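Miltitz shared workshop, two-armed tabletop build
Second progress report to the Trosano small projects fund
From: Yaryna Levchenko

Hello again, and thanks for the kind note after the first report (I've pinned it up over the soldering bench). September has been a busy month, so I'll try to keep this in some kind of order.

Where the money went

You gave us 500 and 74 of it is left. The biggest chunk went on wrist parts and the rest on cable, connectors and a bench power supply, which replaced the one that hummed. I did overspend on connectors. I bought the wrong size first and the shop wouldn't take them back once I'd opened the bag, so if anybody in your network needs small six-way plugs, please send them my way! Receipts are in the shared folder, including the one that got rained on.

The arms

Both are bolted down and both answer to the same controller now, which is a big step up from last time, when the left one had to be started by hand from a separate laptop. We call the controller software Ora because that was the name of the first folder it lived in. It's still a bit of a muddle inside. Takeda has been tidying up the part that decides which hand moves first, and we've stopped getting the awful moment where both reach for the same thing and then sit there.

The right wrist had some play in it for weeks. I shimmed it, took the shim out, put a thicker one in and finally turned a new collar on the workshop lathe over 2 long evenings. It's much better. I'd still like a proper bearing in there before winter, and that's where I'd like the last of the money to go, if you're happy with that.

The fingers

Slower going. Thumb travel is fine on both sides, but the fingertips are too smooth for anything shiny. I've tried bicycle inner tube, a dab of silicone and the rubbery stuff you line drawers with. The drawer liner is winning so far, though it peels at the corners and I've been glueing it back on most mornings before the others turn up.

Things to pick up

We agreed on ordinary household bits for the handling work, and I've kept to that. There are 5 jobs on the list, and this is how I've got them down for the rest of the term:

1. Lift a piece of fruit and set it down again without bruising it. Pears are the fussy ones, being squat and heavy at the bottom.

2. Clear a tangled lanyard from a wicker basket with fruit in it, leaving the fruit where it is.

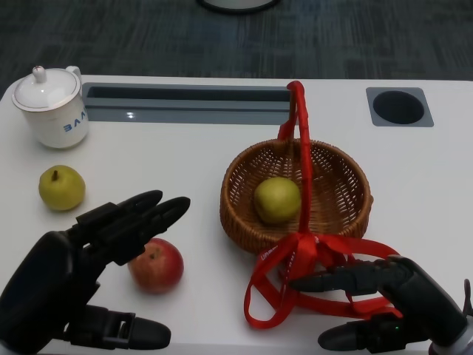
3. Turn a lidded mug by its handle, lid staying on.

4. Fold a tea towel in half. I expect plenty of swearing over this one.

5. Pass a spoon from the left hand to the right.

I'll send the next report once I've had a proper go at the towel. In the meantime, could you let me know about the bearing? The supplier is slow and I'd like to get the order in.

Yaryna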